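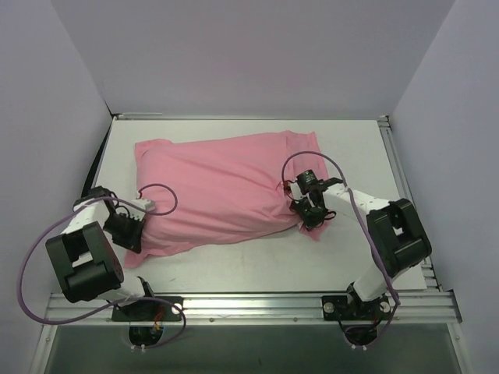
4. How people talk about a cover that fits badly

4.1 Where the letters came from

Before we get to the results, it may help to say a little more about the material, as readers of earlier drafts were curious about it and we have grown rather fond of it ourselves. Flemon, the mail-order linen house in Elby, kept a household advice desk for many years, and people wrote to it about everything that can go wrong with a bed. When the firm moved out of its old building it passed the desk's correspondence on to the Elby town archive, where it sat in its original folders, still sorted by the kind of item the writer had bought. We read the pillow folders from end to end. They hold 1,473 letters and cards, and 599 of these deal with fit: a cover too wide for its pillow, too short, too tight at the corners, or (a favorite complaint) perfectly good on the day it arrived and hopeless after a summer of washing.

The remaining letters cover color, stains, buttons, late parcels and one long quarrel over a monogram. We leave them aside in this section, though we come back to color in Section 6, where it matters a good deal.

4.2 Loose covers and the word "tired"

We had expected writers to describe a loose cover by its size. Some of them do, and a few enclosed paper patterns or lengths of string cut to match the pillow, which are still in the folders and were a pleasure to find. Far more often, though, the letter begins with how the bed looks once it is made. The cover "sags," it "hangs," it "won't lie nicely," and over and over again it is "tired." It took us a while to see that "tired" was being used for the fit as well as for the cloth. Several writers use it of covers they had owned for less than a month, which can hardly have been worn thin by then, and one says of a brand new pair that they "came out of the paper looking tired already, and I had not even slept on them!"

What these letters have in common is spare cloth. Once there is more cover than pillow, the extra has to go somewhere, and it goes into folds. Figure 2 has a pillow of this sort, in a loose pink cover with diagonal folds running over the top and a triangular flap of fabric hanging down near one end. A reader of the Flemon letters would know it at once. The writers have a whole set of homely names for that kind of loose corner, among them "the ear," "the tongue" and "the dog's lip," and they tend to blame it on the maker when the cover is new and on the laundry when it is old.

It should be said that looseness was by no means always unwelcome. A fair number of people asked for it. They wrote that a roomy cover was cooler in hot weather, or easier to change for a person with sore hands, and they wanted to be told which of the firm's sizes would give them the most slack. These letters are on the whole shorter and more cheerful than the complaints, and they hardly ever mention how the bed looks to a visitor.

4.3 Tight covers and the language of effort

Tight covers brought out quite another way of writing. Here the letters are about doing something: shoving, stuffing, shaking, kneeling on the thing, holding the end of the pillow under the chin. The cover is described as an opponent, and the writer as someone who has won or lost. We find the chin method in letters from every part of the folders, along with a rival method in which the cover is turned inside out over both arms and the pillow is caught by its corners and pulled through. The advice desk was firmly on the side of the second method, and its stock reply, a small printed slip, explains it at some length.

The difference between the two groups is easy to hear when they are set side by side. A loose cover is something that happens to the bed. A tight one is something that happens to the person making it. We think this goes some way toward explaining a point that puzzled us early on, namely why writers with tight covers so often ask for instructions while writers with loose ones ask for their money back.

4.4 Blends and the trouble with shrinkage

The arrival of Zeltix, the blended cloth that Flemon sold as needing no ironing, changed the letters more than we had foreseen. Customers had been used to buying a cotton cover a little large and letting the wash bring it down to size. Zeltix hardly shrank at all. People who went on buying large, as their mothers had taught them, ended up with covers that stayed large for good, and they wrote in to say so, sometimes quite crossly. In February, when the firm held its linen sale, the desk received these letters in bundles, and the replies become noticeably brisk.

We coded each of the fit letters using the Yoshida scheme for domestic complaints, which sorts them by what the writer wants to happen next. The scheme has 4 main headings, and we added 2 of our own, one for writers who simply wished to share a method and one for those who did not seem to want anything at all. That last heading turned out to be more useful than we had hoped. It gathers the people who wrote to a linen firm to say that the bed in the spare room had never looked right, that they had tried this and that, and that the weather had been fine for drying.

4.5 Limits of the material

All of these letters were written by people who cared enough to buy a stamp. We have no way of hearing from the households that put up with an ill-fitting cover in silence, and those may well be the larger part. The folders also lack most of the desk's own replies, apart from the printed slips and a few carbon copies, so that we usually hear only one side of the exchange. The archive's finding aid, which we last consulted on 23/07/2025, lists a further box of replies as unsorted, and we hope to report on it once it has been opened to readers.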